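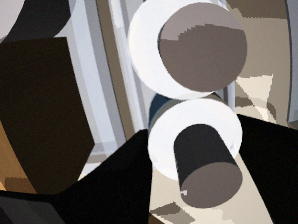
What counts as a "success" in a simulated manipulation benchmark, and who gets to say so?

Asked in Simulation and Testing, tagged evaluation, success-criteria, grippers, reporting

I maintain the evaluation rules for a small simulated manipulation suite at work. "Maintain" means I was the last person to edit the file. The suite is called Tosh, a name chosen before my time by somebody who either had a sense of humor or had seen the results.

The task causing trouble is one where the arm has to bring the gripper to a round fitting, get the fingers on both sides of it, and turn it a quarter turn. Our current rule says, in full:

"The episode succeeds if the robot turns the fitting."

For a long time this was fine, as rules are when only one person reads them. Then Torquil Kerr in our Hanthorpe office scored the last batch with his script and got 717 successes out of 948 episodes. I scored the same batch with mine and got a number I'm not going to type here, except to say that it was lower and that he has been very gracious about it.

Having gone through the disagreements, I have these categories:

1. The gripper pushes the fitting round with the outside of one finger. It turns. His script says yes, mine says no, because mine asks for contact on both fingers.

2. The fitting turns past the target and springs back a bit before the episode ends. His script looks at the maximum angle, mine looks at the last step.

3. The fingers are on both sides of the lower disc, as in the render up top, and to my eye that's a grasp. The contact log says there is no contact at all. Or it says there is, and to my eye there isn't. I've stopped trusting my eye, but I had it longer than the contact log.

4. The physics has a moment. The fitting goes through the gripper, arrives at the target angle, and sits there looking innocent.

My manager would like one number. The people at Tavura, who are supposed to compare their controller with ours in December, would like to know what the number means. I'd like both of them to be happy with the same document.

So: is there an accepted practice for writing this down? I'm not asking for the correct definition of turning something. I'm asking what has to be in the rule so that two reasonable people with two scripts get the same count. Also, am I allowed to throw out the category 4 episodes? It feels right and it also feels like the kind of thing people get caught doing.

Comments on the question

Does the target angle have a tolerance, or is it "a quarter turn" in the sense that a recipe says "a knob of butter"?

- It is butter. (original poster)

Which of you used max angle? I'd start by taking that away from him.

- Torquil. He knows. He's reading this.

Answer 1 (accepted)
by Orestis Christodoulou

I don't know of a single standard that will settle this for you, and I'd be a bit suspicious of anyone who turned up with one. There are safety standards for real arms, and they have nothing to say about whether a simulated one turned a simulated thing. What there is instead is a set of habits that most people arrive at after having exactly your week.

Write the rule as a condition on simulator state. "The robot turns the fitting" is a sentence about a robot. You want a sentence about variables: joint angle of the fitting, within so many degrees of the target, for so many consecutive steps, before the step limit. If a term in the rule can't be read out of the state at a given step, it doesn't belong in the rule. It can go in the paragraph underneath, where people explain what they hoped for.

Hold it for a while. Requiring the condition to stay true over a window takes care of your category 2. Max angle rewards a lucky swipe and last step punishes a policy that finished early and then fidgeted. A hold window, checked at any point in the episode, is kinder than yours and stricter than his, so you can both be annoyed equally.

Separate the outcome from the manner. Category 1 is the one where people fall out, and it's a question about what the task is for. If you only care that the fitting ends up turned, a shove with the outside of a finger is a success and you should count it, however ugly it looks. If you care about grasping, say so as a second condition and report it as a second column. What you shouldn't do is keep one column and let the grasp requirement live inside somebody's script. We did that at Clekberg for a full project cycle. The grasp check was in a helper function named cleanup.

Don't use the rendered view as the judge. Camera pictures are fine for finding cases worth a look, and hopeless for deciding them. In a close view like yours the black fingers sit to either side of the lower disc, and I can't tell from it whether either one is touching. I could argue it both ways before lunch. The renderer draws the visual shapes, and the contact solver may be working from a different set of collision shapes that are simpler, fatter, or in one memorable case of mine, missing. Overlay the collision shapes on the visual ones before you go any further with category 3. My money is on a mismatch there.

Record invalid episodes, don't delete them. You can exclude category 4, and you should, under these conditions: the test for "invalid" is written before you run the batch, it's automatic (penetration depth over a limit, joint velocity over a limit, whatever your simulator exposes), it's applied to every episode including the failed ones, and the number excluded is printed next to the score. The failed ones matter. People are very alert to physics glitches that give them a success they don't deserve and curiously relaxed about the other kind. Or the reverse, depending on whose controller it is.

Version the rule. Put a version on it, put the version in every results file, and when you change the rule, rescore the old batches instead of comparing across versions. That means logging enough state to rescore without rerunning. Disk is cheap. Arguing with Hanthorpe is evidently not.

For the December comparison, I'd send Tavura the scoring script along with the document. If the two disagree, state in writing that the script wins and that the document will be corrected. Then have them score one of your batches with it before anyone runs anything new. If the counts don't match exactly, on identical logs with an identical script, you've learned something useful about your file formats.

Comments

Exclusions next to the score is the big one. I reviewed something where 13 episodes had been dropped for "instability" and I had to ask three times what that was. It was a stack of episodes somebody didn't like the look of.

Agree with everything except the hold window checked at any point. If the fitting is supposed to stay turned, check it at the end. Depends on the task I suppose.

- It does depend. If staying turned is the job, make it the end. Just write down which. (Orestis Christodoulou)

The helper function was not called cleanup, it was called tidy.

- I stand corrected by someone who clearly still has access to it. (Orestis Christodoulou)

Answer 2

Just have a human watch the videos. Computers are overthinking this. If it looks like it worked then it worked, thats how you would judge a real robot.

Comments

With 948 episodes? Which human?

Ask two humans and you're back at the original question, with more snacks.

In fairness, watching a random handful next to the script's verdict is a good sanity check. As a sanity check.

Answer 3

Adding to the accepted answer, because the seeds weren't mentioned. Two people can have the same rule and still get different counts if the starting positions are drawn fresh every time. Fix the list of starting states, store it in the same place as the rule, and treat a change to that list as a change of version.

Also please report the number of episodes and not only the percentage. "717 of 948" tells me something. A percentage to two decimals tells me someone owns a calculator.

One more thing, from experience: keep a small folder of awkward episodes with the agreed verdict for each, and run every new version of the scoring script on it. Ours started with 4 and each one came out of an argument. A shove with the side of a finger, an overshoot, a grasp on the wrong disc, and a fitting that was already at the target angle when the episode started. That last one had been scoring as a success for every policy we ever tested, including the one that does nothing. The do-nothing policy should be in your table too, by the way. It's humbling how often it places.

Comments

We ran the do-nothing policy this afternoon. I will not be taking questions. (original poster)

Update from the original poster

Overlaid the collision shapes as suggested. The collision shape for the lower disc was wider than the drawn one, so part of category 3 is now a bug report with my name in the assignee box. New rule has an angle tolerance, a hold window, grasp as its own column, and an invalid test that Torquil wrote and I reviewed. We rescored the batch and got the same count twice, from two offices. It's lower than his and higher than mine. He has asked me to note that it's closer to his.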